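Two-arm robot pauses at Liltivach workshop after stop button fault

September 11, 2020

LILTIVACH. The test work with a two-arm robot at the Albers workshop was stopped for 10 days after one of the arms continued to close its gripper when the stop button was already pressed. One worker had two fingers pinched. The company says the injury was light, and the worker was back at the workshop on the next morning.

The robot, which the company calls Clito, is being prepared to sort and stack kitchen items on a table. For the moment it trains mainly with plastic bowls and cups. Albers wants to offer it later to canteens and to dishwashing rooms, where the same small movements must be repeated for many hours.

According to a report which the company gave to the Ballumton labor inspection office, and which this newspaper could read, the fault came in the afternoon, in the middle of an ordinary series of tests. Both arms had to take one bowl each, lift it, and put it down in the center of the table. The arm on the left side did this correctly. The arm on the right took its bowl too close to the bottom, the bowl turned in the fingers, and the worker at the table reached in to straighten it. Before reaching in, he pressed the stop button.

Both arms stopped moving. The right gripper did not. It closed for a little longer, until its own force limit was reached, and it held the worker's fingers against the wall of the bowl. A colleague switched off the power at the wall, and the gripper could then be opened by hand. The bowl was cracked.

The report explains that the arms and the grippers receive their commands in two separate ways. When the stop button is pressed, the power to the motors of the arms is cut directly. The grippers, however, were waiting for a message from the control computer. In this case the computer was busy with saving the record of the test, and the message arrived late. Nothing in the robot was broken. The button, the cable and the gripper were all tested afterward and found in good order.

This is maybe the most uncomfortable part of the report for the company, as it means that the same delay could have happened in the earlier tests too. When the engineers went back through the stored records, they looked at 82 occasions on which the button had been pressed since April. In 33 of them the gripper received its message later than it should. In almost all of these the fingers were open or were already holding something, so the delay could not be noticed by a person standing at the table.

Albers did not report the earlier cases at that time, as they were not known. The inspection office accepted this explanation but wrote that a stop button must be tested together with every moving part, the fingers included, and that such a test was missing from the company's list. The office did not give a fine. It asked for a written plan and for a second visit before the robot could be switched on again with people beside it.

The plan has four points. The grippers are now connected to the same direct power cut as the arms. The force limit of the fingers was lowered to 75 percent of the previous value while the tests are with plastic items. The stop button is tested at the beginning of each shift with the fingers moving, with a soft foam block between them, and the result is written in a notebook that stays next to the computer. And a worker who wants to correct the position of a bowl must do it with the power off, also when it is only a matter of a few seconds.

The last point was discussed a lot in the workshop, the company admits. To switch the system on again takes several minutes, because both arms must first return to their starting position. On a bad day this can happen many times. Some of the workers asked if they could use a long wooden spoon to push the bowls, and for now the answer is no. The company is looking for a mode where the arms stay in their place and only the grippers are without power, but it must be approved first.

With the lower force there is also a new problem, a smaller one. The bowls that are used in the tests are round and smooth, and the fingers now lose them more often during the lift, especially when they take them by the rim. The engineers changed the approach, so that one finger goes over the rim and the other goes lower on the outside. The company did not want to give numbers on how well this works. The work with cups has not started again.

In Liltivach the robot is known mostly from the open evening in spring, where visitors could watch it putting the bowls one inside another. Some readers have asked us if it was dangerous for them. According to the company, the visitors stood behind a rope and could not reach the table, and the records of that evening do not show any pressing of the button.

The inspection office made its second visit this week. Its inspectors pressed the button many times, with the arms moving, with the arms at rest, and one time while the computer was saving on purpose a very large record. The fingers stopped each time at once. The permission to continue is valid until the end of the year and only for this one table. A second robot of the same type, which Albers had planned to install in Ballumton this fall, has to be inspected separately, and there is no date for it yet.

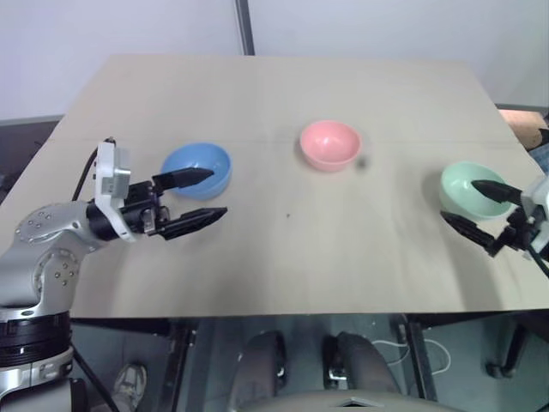
Ilinca Moraru
Reporter, local business and work

The tests with bowls started again on the day after the inspection, with both arms. Albers says that it will send the full list of the late messages to two other workshops which use the same control software, and that it will publish a short version of the report on its own page. Workers who had a similar experience with a gripper or a stop button can write to the Ballumton labor inspection office, also without giving their name.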